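30 Aug 2025
Ildikó Juhász

Reran the Kandov policy on the fridge task in sim, same checkpoint, same seeds. The 56 per cent success rate from February does come back, so the number is right. I'm less sure what it is a number of.

The scorer calls an episode a success once the door hinge passes a set angle at any point. It never asks how the hinge got there. I went through replays from the Csonka kitchen for most of the afternoon and a fair share of the "opens" look like the gripper clipping the door edge and dragging it along by friction. The handle has nothing to do with it. A real seal would not give way to that, and I doubt our contact model has any seal in it worth the name.

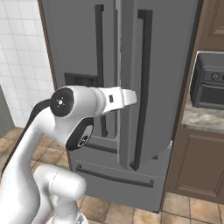 Second complaint: the start states. The reset script is meant to shut every door, but the log shows a non-zero hinge angle at step 0 in some episodes. If the door starts ajar, the hard part has been done for the robot. Need to split the results by starting angle before anyone puts them in a table.

Changed the scorer so it wants 2 things: finger contact on the handle body, and the hinge past the threshold while that contact holds. Left the old score running beside it for comparison. Queued 700 episodes on Stusteswood, should be done by Monday if the node stays up.

Also not convinced by the claim that Fulosance randomisation helps. The gain was measured with the old scorer, on one fridge model, and the friction range was widened in the same commit - so which of them did it? Ablation needed, friction fixed.

To do: fix reset, assert hinge = 0 at step 0, rerun baseline with the new scorer.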